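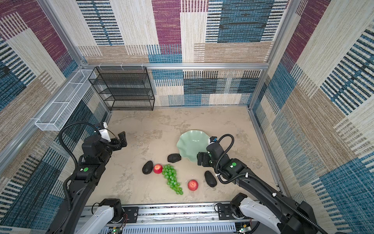
## 4. Putting the fruit on the plate

By now you've got your shelf in the corner and your long wire basket hung on the wall (section 3, if you skipped ahead). Time for the fun bit! I do this with avocados, apples and green grapes on the wavy-rimmed plate from the Purnton range, but any fruit you like to eat will do. I keep the shelf bare until the plate is finished, so I'm not tempted to fiddle with two things at once.

1. Lay all your fruit out in front of the plate, where you can see the lot. I put my three avocados and two apples down first and then tuck the grapes in between.

2. Give everything a gentle squeeze. Any avocado that gives under your thumb wants eating tonight, so leave it off and make toast.

3. Set the plate flat. A scalloped rim can catch on whatever's beside it, so run a finger underneath and check it isn't sitting on a stalk.

4. Start with an apple. It's your anchor - the other pieces lean on it and stay put.

5. Add an avocado next, snug against the apple. Dark skin beside red looks lovely on that pale green glaze.

6. Leave the grapes till last. Lift them by the main stem with one hand under the bunch, and drape them over the top so the thin end trails towards the rim. 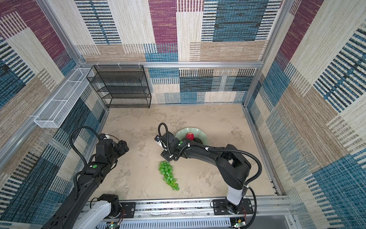 *Fig. 4.2 - Apple on the plate, grapes still waiting out front.*

**Note:** The plate doesn't have to hold everything! If you run out of room, spare apples can go in the hanging basket. I wouldn't put grapes in there, they catch on the wire and you'll be picking them off one by one.

**Caution:** Don't drop avocados onto the plate from a height. I chipped the rim of my first one that way, and the Preveck glue I tried on it never quite matched the colour. Lower them in and let go once they've touched down.

**Caution:** Keep loose grapes off the floor. They roll, they squash, and they leave a sticky patch you'll find with your sock.

Once you're happy with the plate, wipe down around it with a damp cloth and go on to section 5, filling the shelf.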